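The Case for Rolling Your Towels

Wednesday, April 28, 2021

My grandmother folded her towels in thirds and then in thirds again, and she stacked them in a tall pine cupboard on the landing with the folds all facing out, like the spines of books. If you pulled one from the middle the whole pile leaned over and sighed, and she could hear it from the kitchen. I grew up believing this was simply how towels were kept, the way milk is kept in the refrigerator, and I carried on doing it in every apartment I rented until I was well past thirty and living in a place where the linen closet was the width of a broom.

What changed my mind was a weekend in July at a small guesthouse in Gakdale, the kind with a creaky porch and too many teapots, run by Ginette Marchand and her brother-in-law, Géza Vörös. On the bathroom shelf there was a soft fabric bin, and in the bin were the towels, rolled up and standing on end like loaves in a bakery window. I took one out and the others stayed exactly where they were! I stood there in my bare feet feeling a little foolish, and on Sunday morning, over eggs, I asked Ginette to show me how she did it.

She cleared the jam and the butter dish off the breakfast table and fetched a bath towel from the laundry. You lay it flat, she told me, and you smooth it with your forearms instead of your fingertips (this matters more than you would think, and she made me do it over until I had it). You fold it in half the long way. You fold it once more the long way if your shelf is shallow. Then you start at one short end with a tight little curl, tight enough that it feels slightly mean, and you roll away from yourself, pressing down as you go. The first turn decides everything. If the first turn is slack, the whole roll will be slack, and by Thursday it will have opened up like a cabbage.

I have since rolled a great many towels, and taught a fair number of friends and relatives to do the same, usually at a table with a pile of mismatched laundry and something to nibble on. It's pleasant work to do in company. Talk comes easily when your hands are busy, and there's always one person who rolls beautifully on the first try and another whose towels look like sleeping bags stuffed back into the wrong sack. My friend Rónán Gilmartin was firmly in the second group for most of a year, and then one afternoon he got it and has been unbearable about it ever since.

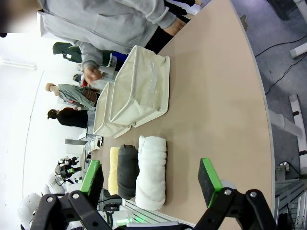
Thickness is the thing people forget to plan for. A thin towel makes a neat, slim roll that you can tuck in almost anywhere, and a fluffy one makes a great plump bolster that wants a place of its own. Neither is wrong, but they don't sit well in the same row unless you give the big ones the ends and let the little ones fill in. I used to try to force them all to the same size by folding the thick ones an extra time, and all I got was a roll so fat it rocked. These days I sort by weight before I do anything else. Bath towels go in one bin, hand towels in another, and the old worn ones that I keep for the dog and for spills go under the sink, rolled just as carefully, out of stubbornness.

Color I leave mostly to chance, though I do like a pale towel next to a dark one. A few years ago I read somewhere that a linen closet should be all white, and I gave it a try for one winter. It looked lovely until somebody came home muddy. Now I buy what I like when it's on sale, and the shelf looks like a family lives there.

As for what to keep them in, I've come around to fabric bins with soft sides. Wire baskets snag the loops, and wicker is worse. A soft bin gives a little when you push one more towel into it, and when it's empty you can fold it down and put it on the top shelf behind the spare pillows. The only trouble is that a half-filled one slumps. Mathis Leclerc, who used to mind the housewares counter at Texier when I lived around the corner from it, taught me to slip a square of cardboard into the bottom and to fold the rim over once to stiffen it. Mine are going on their third piece of cardboard and are otherwise just as they were.

Labels are a matter of temperament. I like a plain tag with one word on it, and my husband likes no tag at all and the chance to be surprised. We have settled on tags for the guest bathroom and mystery for our own.

One more thing, and it's the one I get asked about most often. Rolled towels need to be fully dry before they go away – I mean bone dry, right into the hem. A folded towel that's a touch damp will get a bit of air at the edges, but a rolled one holds on to everything in its middle, and you'll smell it within a couple of days. I hang mine over the banister for an hour after the dryer, even when they feel done, and I do my rolling after supper.

Ginette wrote to me this spring. The guesthouse has a new porch and fewer teapots, and she has started rolling the bed sheets too, each one tucked inside its own pillowcase, which Géza thinks is going too far. I tried it last night with the blue set from the spare room. The fitted sheet fought me the whole way, and I'm going to have another go at it on the weekend.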